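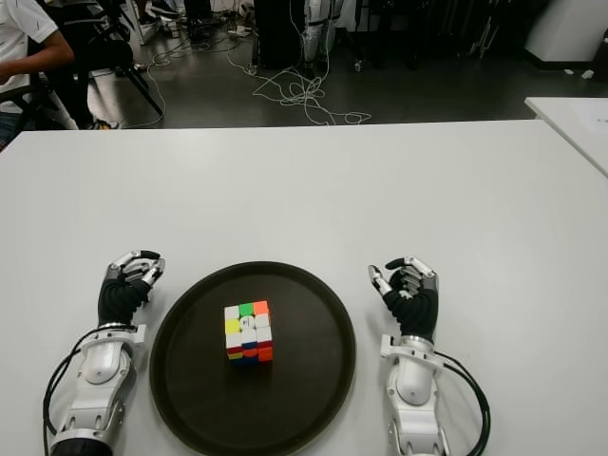

Re: [cubos] Centros con logo y orientación al volver a montar

Archivo de la lista > Mecánica y mantenimiento > Hilo 62
Última actualización: 6 de agosto de 2026
Por Marcelino Xavier

Glória Correia escribió:

> He desmontado un 3x3 para limpiarlo y, al montarlo otra vez, me queda
> el logo del centro blanco girado respecto a como estaba. El cubo se
> resuelve igual. ¿Es un error de montaje o da lo mismo?
> Segunda duda: apoyado en la mesa se me escurre cuando lo suelto. ¿Usáis
> tapete o bandeja?

Glória:

Da lo mismo para la resolución. En un 3x3 de colores lisos la orientación de los centros no se aprecia, salvo en el que lleva impresión. El de la foto tiene el logo pequeño en la pieza central blanca, como el tuyo, y ese es el único centro de esa cara en el que se notaría un giro.

Si quieres dejarlo como estaba, no hace falta desmontar nada. Con el cubo resuelto y el centro blanco arriba, la secuencia (U R L U2 R' L') repetida 2 veces gira ese centro 180 grados y deja lo demás en su sitio. Para 90 grados no hay secuencia que afecte a un solo centro: tiene que girar también otro. Si el otro es liso, no lo verás.

Lo que sí conviene comprobar después de una limpieza:

- Tensión de los tornillos. Un centro más flojo que el opuesto da bloqueos al cortar esquinas.
- Aristas. Una sola arista volteada hace el cubo irresoluble. Lo mismo con una esquina girada.
- Pegatinas. Si has usado alcohol, revisa los bordes antes de mezclar.

Sobre la superficie: yo uso una bandeja redonda negra con el borde algo levantado, puesta sobre la mesa blanca. El borde basta para que el cubo no salga rodando. El negro además ayuda a distinguir las pegatinas blancas, que sobre mi mesa se pierden. El tapete de Minberg que recomendó Pranab Kumarasinghe en octubre frena mejor, pero suelta pelusa y la pelusa acaba en el núcleo.

Para lijar las rebabas de las piezas interiores, grano 1600 en seco y poca presión. Con el lubricante Skurnetti, una gota por eje y girar las seis caras antes de añadir más. Hazel Nakamura tiene las notas sobre viscosidades; están en el hilo anterior y no las repito.

Si tras ajustar los tornillos sigue bloqueándose, manda la secuencia exacta en la que ocurre y dime si es siempre en la misma cara.

Marcelino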